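Carnet de collecte, deuxième partie

13 octobre 2018

Je reprends mon carnet après une pause trop longue. Dans le billet précédent j'avais expliqué pourquoi nous avons abandonné les scènes simulées pour le projet Trokusholm. Aujourd'hui je voudrais raconter la collecte elle-même, c'est-à-dire le travail de récolter des exemples dans de vraies chambres, un par un, pour que le système apprenne à ranger et à prendre de petits objets.

Nous sommes deux. Aurelio Villalobos s'occupe de l'enregistrement et de la synchronisation, moi je fais les gestes et ensuite l'annotation. Le français n'est pas ma langue maternelle, je demande donc pardon d'avance pour les tournures un peu raides. J'ai appris presque tout le vocabulaire de ce métier en anglais et je ne trouve pas toujours le bon mot.

Nous avons à présent 1 044 épisodes. Un épisode, pour nous, c'est une seule consigne du début jusqu'à la fin : « prendre la télécommande et la poser sur le lit », par exemple. Il commence quand les mains sont hors du champ et il se termine quand elles en sont sorties de nouveau. Cette règle paraît évidente, mais dans les premières semaines je ne la respectais pas. Je coupais trop tôt, pressé de passer au suivant, et le modèle apprenait à rester figé au-dessus de l'objet, comme s'il attendait quelqu'un. J'ai dû jeter plus de 600 épisodes de cette période. Ils ne sont pas comptés dans le total.

Les logements viennent de Rosales, une petite agence qui loue des chambres meublées et qui nous laisse entrer entre deux locataires. Nous en avons visité neuf. Les meubles se ressemblent, mais la lumière change beaucoup, et aussi la place laissée entre le lit et le mur. C'est cette place qui me donne le plus de soucis. Dans un coin étroit le bras doit arriver presque à la verticale, et mes propres gestes deviennent maladroits. Au début je recommençais jusqu'à obtenir un mouvement élégant. Aurelio m'a demandé d'arrêter cela. Il préfère garder les hésitations, à condition que l'objet soit bien saisi à la fin, et je crois maintenant qu'il avait raison. Les corrections en cours de route sont les passages les plus utiles pendant l'entraînement.

Pour la table de chevet j'ai préparé six consignes. Les plus faciles concernent la télécommande : la tourner, la rapprocher du bord, la donner. Les plus difficiles concernent le téléphone, à cause du cordon en spirale. Un cordon ne revient jamais exactement à la même position, il s'accroche, il tire un peu le combiné. Il faut donc remettre tout en place à la main avant chaque prise, mais sans chercher une disposition identique, sinon le modèle apprend la disposition et pas la tâche.

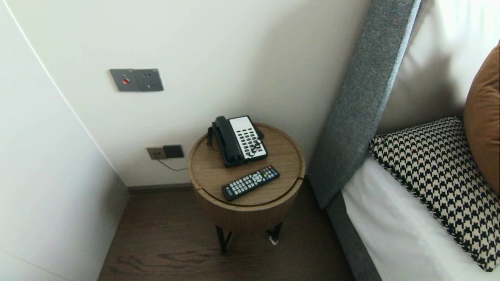

Je change l'angle de la télécommande entre deux épisodes, parfois très peu, parfois d'un demi-tour. Je note cet angle dans un tableau Wirkix, avec la hauteur de la tête et l'état des rideaux. Cirilo Cuautle, qui relit nos annotations à distance, voudrait que je note également la main utilisée. Il a raison, je le ferai à partir de la prochaine chambre. Pour les anciennes, je devrai regarder les vidéos de nouveau, et je ne m'en réjouis pas.

Reste la question des mots. Une même personne dit « la télé », « la télécommande », « la commande ». J'écris pour chaque épisode deux formulations, une courte et une longue. Revov, le logiciel que nous utilisons pour découper les séquences, n'accepte qu'un seul champ de texte, alors je sépare les deux phrases avec une barre verticale. Ce n'est pas très propre mais cela fonctionne.

En novembre nous passerons aux tiroirs. Si quelqu'un parmi vous a déjà annoté des ouvertures de tiroir, je voudrais bien savoir à quel moment vous placez la fin du geste : quand le tiroir s'arrête, ou quand la main lâche la poignée ?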